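Pesquisar no site Buscar
Publicado em 13/12/2024 – por Equipe Tresance

Vem passar uma tarde com a gente: procuramos participantes para a demonstração aberta da Tresance

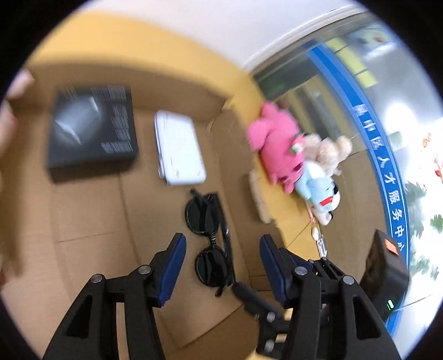 Óculos escuros entre os dedos da garra, dentro da caixa de papelão.

Oi! Estou organizando a próxima visita aberta e ainda tenho 30 vagas para quem quiser experimentar a garra de mão (sim, você mesmo segura e opera!). A tarefa é simples de explicar e meio viciante: pegar objetos do dia a dia e mudar de lugar – óculos, caixinhas, bichos de pelúcia. Na visita de setembro teve gente que não queria ir embora.

Não precisa entender nada de robótica. Precisa ter 18 anos ou mais, duas horas livres e um pouco de paciência nas primeiras tentativas. Pagamos 500 pela participação, mais o transporte, e no final mostro como as gravações entram no projeto Droltine.

Para se inscrever, me mande um e-mail com nome, telefone e a mão que você usa para escrever – temos garra para canhotos também!

Contato: visitas@tresance.example | © Tresance | Voltar ao topo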